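Kekora shape blocks – 3 months in

Got these for my nephew in July, he was 2 then. Colors are strong and the surface has a slight texture so little hands can grip them. Stars are the favorite by far. Cubes get stacked, then thrown, then stacked agian. No chips yet, tho one went down the stairs.

Gripes: the lid on the sorter box pops off way too easy. Bag they ship in ripped first week – I use an old bread bag now. And a few shapes fit the wrong hole if you push.

Still, good buy for the price. Would get again, maybe for Eulalia's kid next.

4 out of 5
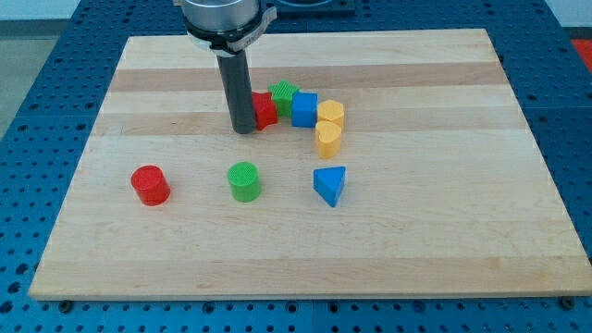 Red star, green star and blue cube on the striped cutting board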